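Notes for anyone running a visitor demonstration of the hand-held grippers. Last revised 2020-08-13, after the second Nusgate open day. Questions to Thirumalai Rai.

# Running a two-gripper table demonstration

This guide covers the short table demonstration given to visitors. It assumes two hand-held grippers of the same type, one presenter and one assistant. It does not cover the arm cell, for which see the Kiani notes.

## Before visitors arrive

1. Charge both grippers to at least 70 per cent. A gripper below that level may not last the afternoon.
2. Wipe each lens with a dry cloth. Do not use screen cleaner.
3. Clear the table to a hand's width beyond the working area. Chairs may stay, but push them in.
4. Open the Mumiseo viewer on the laptop and check that both grippers appear in the device list. If only one appears, restart the viewer before you restart the gripper.
5. Set the recording limit to 2000 frames. The default is much higher and fills the laptop's disk during a long session.

Switch the grippers on one at a time, with a pause between them. When both are started together they sometimes take the same channel, and the viewer then shows one stream twice.
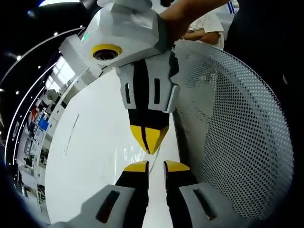
Visitors ask about the lens more than anything else, so deal with it first. Hold a gripper up, turn the front towards the group and explain that the wide-angle lens is there to keep the fingers and the surroundings in one view. Point out the round lens with its yellow ring and, next to it, the small indicator light. Green is the state you want before going on. If the light is off, hold the power button until it comes on; if it is red, change the battery. Keep your fingers on the upper part of the housing, well away from the glass.

## The demonstration

The full sequence takes 11 minutes with a quiet group. Kumaresan Thomas has done it in less by leaving out step 4, but visitors then tend to ask for it anyway.

1. The presenter takes one gripper and the assistant the other. Agree beforehand who has which, as the viewer labels them A and B.
2. Open and close gripper A slowly, three times, with nothing between the fingers. Let the group watch the laptop while you do this.
3. Hold gripper B over the table with its fingers pointing down and closed. The assistant should stand to one side, so that the group can see the tips.
4. Bring gripper A towards gripper B with its fingers open. Stop short of contact. The aim is for visitors to see one tool through the view of the other, and to compare that with what they see from where they stand.

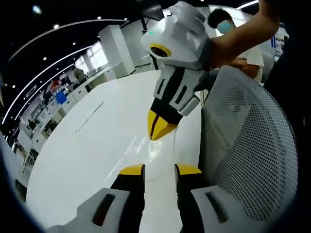

5. Hold the position for a slow count of five, then lower gripper A to the table.
6. Swap roles and repeat steps 2 to 5 from the other side.
7. Stop the recording and play it back at half speed.

Do not let the fingertips touch during step 4. Contact at the tips shifts the finger zero, and the width reading will be wrong until the gripper is calibrated again.

## If something goes wrong

**The picture freezes.** Close the viewer window and open it again. The recording carries on in the background.

**The width reading jumps.** Close the fingers fully, wait for the reading to settle, and press Zero. If the closed value is still unsteady, take that gripper out of use and report it.

**The picture is washed out.** The table top reflects the ceiling lights. Turn automatic exposure off and set the level by hand; 81 worked at Nusgate. The Narkumach room has a matt table and can be left on automatic.

## Afterwards

Switch off both grippers, then close the viewer. Copy the recording to the shared drive under the name of the venue, and delete it from the laptop. Store the grippers with the fingers closed.

The calibration pages will be rewritten in September, when the new viewer is installed. Until then, use the printed sheet in the lid of the case.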